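# Merka 200 box solar cooker

The Merka 200 is a folding box cooker with one reflector and a double-glazed lid. Trusa, who import it, call it a full replacement for a gas stove.

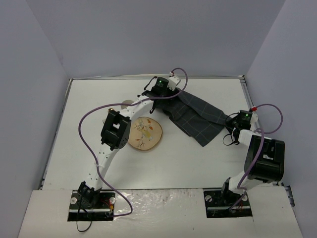
We stock it, and we don't agree with them. On a clear July day it's a slow cooker that needs turning toward the sun every 40 minutes. In patchy cloud it's a box with some rice in it.

The brochure promises a litre of water boiled in 24 minutes. Ehsan Kordestani tried it over three mornings in our yard and never got near that figure. Trusa say he should have preheated the box. The manual doesn't mention preheating, and we've asked them to fix that.

What you get for $490:

- cooker body, lid and reflector
- two lidded pots, black enamel
- carry strap (flimsy — use your own)

The thermometer is extra. We think it should be in the box for this money.

Lentils, stews and root vegetables come out well if you start before ten. Bread is pale on top. Frying is out of the question, whatever the label shows.

Claims about fuel saved over a year assume you cook every meal outdoors. Work out your own number before you buy.

The older Gakura cooker is heavier and has a better hinge. Soledad Pruitt still has two at the counter, both ex-demo, no warranty.

Price checked 2025-11-09. Freight not included.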